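How to Put Together a Site Selection Packet for Your Town

If a company has ever called your office asking for "whatever you've got" on available land, you know that sinking feeling (I certainly do!). A good packet takes a couple of afternoons to build, and after that it's mostly a matter of keeping it fresh.

Step 1. Start with the sites themselves. Pick your best 2 and leave the rest for a phone call. For each one, list the acreage, zoning, owner contact, and the distance to the nearest highway ramp. Our Murkex Road parcel is 22 acres, and that number goes right at the top of the page, in big type.

Step 2. Call the utilities. Ask for the capacity that's available today, and get it in writing, with a name and a phone number attached. Water and sewer people are usually lovely about this if you give them a week or so.

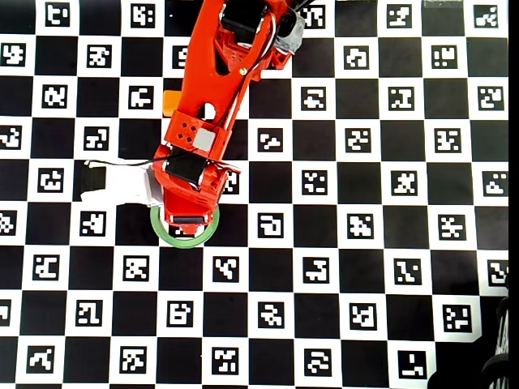
Orange robot arm over a printed checkerboard.

Step 3. Add your workforce numbers. We use a 35-mile circle, since plenty of folks here drive in from Cerneck and think nothing of it. If your community college has a trades program, put in last year's enrollment (ours was 1,748) and the dean's office number.

Step 4. Write one page on incentives, in everyday words. Say who decides, how long it takes, and what the company has to promise in return. Then have somebody outside your office read it, and fix every spot where they frown.
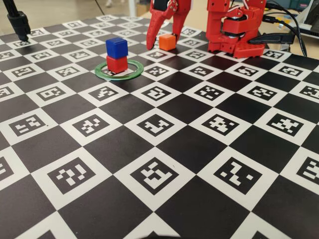

Jirano wrote in to say that their town puts the incentives page last on purpose, after a prospect read it first and never got as far as the land.

Step 5. Save it all as a single file and set a reminder to check it every April, phone numbers included.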